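# Cirness workshop puts robots through fruit school

*October 2018*

The most closely watched piece of produce in Cirness this month is a strawberry. It doesn't have to do much. The robots at Tredonard, a small automation workshop behind the old bus depot, are supposed to learn how to handle it, and for now they are learning the way a toddler learns to use a spoon: a grown-up does it with them, over and over.

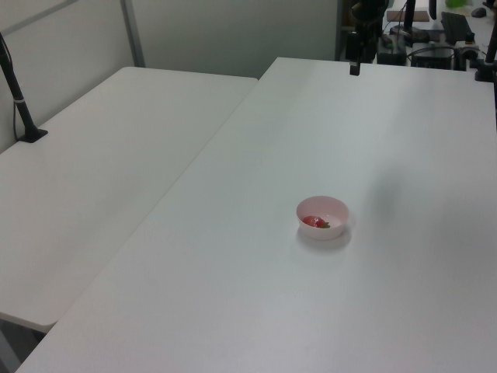
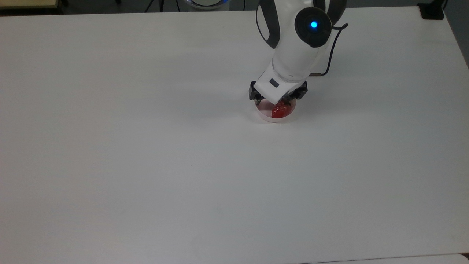
Lessons come in two flavors. In the first, an instructor takes hold of the arm and walks it through the motion by hand, down to the fruit, close, up, over, open. In the second, the instructor sits at a desk with a pair of handheld controls and steers from there, watching the gripper and muttering. Every attempt is recorded, including the ones that end in muttering.

"By hand is easier to teach and harder on your back," said Maribeth Maglaya, who runs the training sessions. "By remote you get to sit down, but you find out how much you rely on your fingertips. The first day I drove it, I moved like someone wearing oven mitts."

The workshop asks for 70 good demonstrations of a task before it lets the software try anything alone. A practiced instructor can get through 30 in a morning. New ones take longer, mostly because they want to be graceful. Maglaya tells them to quit it – a slow, plain approach is easier for the software to copy than a stylish one.

Her program, called Lisetti, began in March with wooden blocks, which did not bruise and did not complain. Fruit was the next step. The idea is to end up with arms that a packing shed could teach on its own, with a regular employee doing the showing and no programmer in the building.

Ignacio Produce, a packer on the county road, has agreed to try the setup for 3 weeks this winter. It will send 2 of its line workers to do the teaching, on full pay. One has already asked whether the robot can be taught to take his Saturday shift. Tredonard said that would require a separate set of demonstrations.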